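A passing score in simulation should not sign off a robot

In October a test arm at the Netora plant in Sarnard pushed its gripper into a carton it was meant to lift. The carton split, the wrist joint tripped, and the line stood still for 50 minutes. The same program had run 824 times in simulation with only 2 failed picks.

The arm did what it was told. The simulated box was rigid and always the same height. The real cartons sagged up to 18 millimeters when stacked in a damp bay, and the grip height was a fixed number typed in by hand.

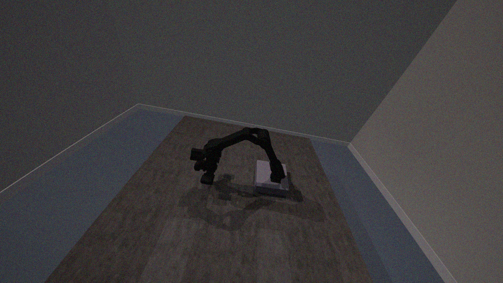 By Tanveer Mughal
Opinion | Simulated pick test, robot arm and white box

I have written that kind of test myself. You put an arm on a wooden surface in a plain room, give it one box, and run it until the score looks good. It is useful work -- it catches bad paths and joint limits before anyone gets near the machine. It says very little about cardboard.

Joar Eide, who runs maintenance at Sarnard, had asked for a force limit on the downward move. He was told the simulation showed no contact problem. Of course it didn't. The soft carton had never been modeled.

My view is that a simulation report should list what was left out, on the first page, next to the score. If load stiffness is missing, the first runs on the floor should be slow and force-limited, with a person at the stop button. Sarnard works that way now. The Sinusthorpe plant, which uses the same program, still has the fixed height in it.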